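Paper bag

A paper bag is a bag made of paper, usualy kraft paper, used for carrying shopping, holding dry goods and lining bins. Most are brown. White ones are bleached, cost more, and are mainly seen in bakeries and chemists.

Contents
Material
Types
Reuse and repair
Disposal
In local trade
See also

Material

Kraft paper is made from wood pulp cooked with chemicals to get rid of most of the lignin. Long fibres, so it resists tearing better than newsprint. Softwoods preferred. Brown colour comes from what lignin is left. Recycled pulp often mixed in; shorter fibres, weaker bag, creases crack sooner.

Wet strength is poor unless the paper is treated. Heavy sacks for cement or animal feed get round this with several layers, sometimes with a plastic film between them.

Types

Flat bag: two sides and a folded bottom, no gusset. Sweets, cards, buttons.

Satchel bag: side gussets, pinched bottom. Bread, takeaway food.

Block-bottom bag: flat rectangular base, stands up by itself. The ordinary grocery bag. Handles of twisted paper or flat tape may be glued on inside the rim.

Multiwall sack: several plies, stitched or pasted shut. Flour, seed potatoes, cement.

Reuse and repair

A large bag with its top rolled down makes an open basin for storage. Rolling stiffens the rim, though the paper wrinkles and the corners go round with handling. Splits tend to start at the folds, and are commonly patched with tape. Cloth tape holds better on creased kraft than clear office tape, which lifts.
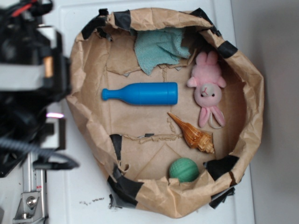
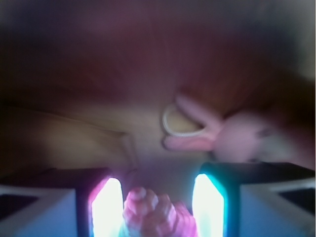
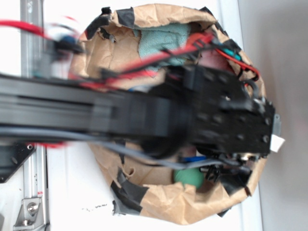

Disposal

Clean paper bags go in with ordinary paper recycling. Greasy ones don't, but can be torn up and composted. Plain brown paper rots down fairly quickly if kept damp and mixed with green waste. Tape should be peeled off first, and plastic windows cut out. Laminated sacks are not accepted by most councils.

In local trade

The Prurkitov works at Arkthorpe made block-bottom bags for grocers and seed merchants, in 10 sizes, later cut to five. The largest was sold as the Wutstead, after the market town where most of them went. A surviving order book lists 1,339 bundles for one March. Takagi machines replaced hand pasting, and the hand-pasting room became a paper store. Printed bags from the works, mostly seed merchants', are sometimes collected. Condition matters alot, unfolded ones being scarce.

See also

Kraft process
Gusset
Sack
Wrapping paper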